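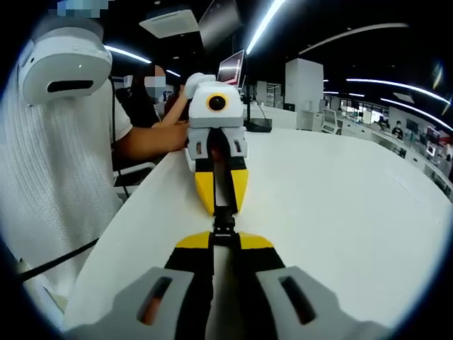

Care of a large white tabletop in a shared room

Posted by Kristof Boersma, 6 December 2025

Our department has a large white table with a rounded edge and a smooth, glossy surface. It was supplied by Worier in May and is used throughout the week by several groups. Faint gray marks have begun to show in the places where people set things down and slide them across the top. Dish soap and warm water remove most of the marks but leave a dull film. I would be grateful for advice on the following: which cleaner is safe for regular use, and whether a full cover would be preferable to separate mats. We no longer have the care sheet, and I do not know what the top is made of.

Kershaw

Soap film is usually the result of too much soap. Please use 4 drops in a full bucket, wipe with a well-wrung cloth, then wipe again with plain water and dry at once. Do not use scouring powder or melamine sponges on a glossy top. They will take off the mark and the shine together, and the dull patch will remain. Any new cleaner should first be tried on the underside of the edge and left for 30 minutes.
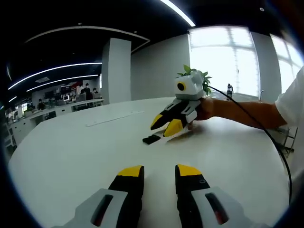
2 min read

With regard to covers, our office tried a full one and withdrew it. Grit collected underneath and scratched the surface more than daily use had done. Small felt-backed mats are adequate, provided that they are lifted and shaken out weekly. Rulers, phones and similar items should be picked up when they are moved — most of our fine scratches came from sliding.

Ulten

We use Flavix on ours. Works fine.

Kristof Boersma

Thank you both. I have written to the supplier for a new care sheet and will hold off on Flavix until it arrives. In the meantime the plain water rinse has been added to our cleaning instructions, and mats have been ordered for the end nearest the door.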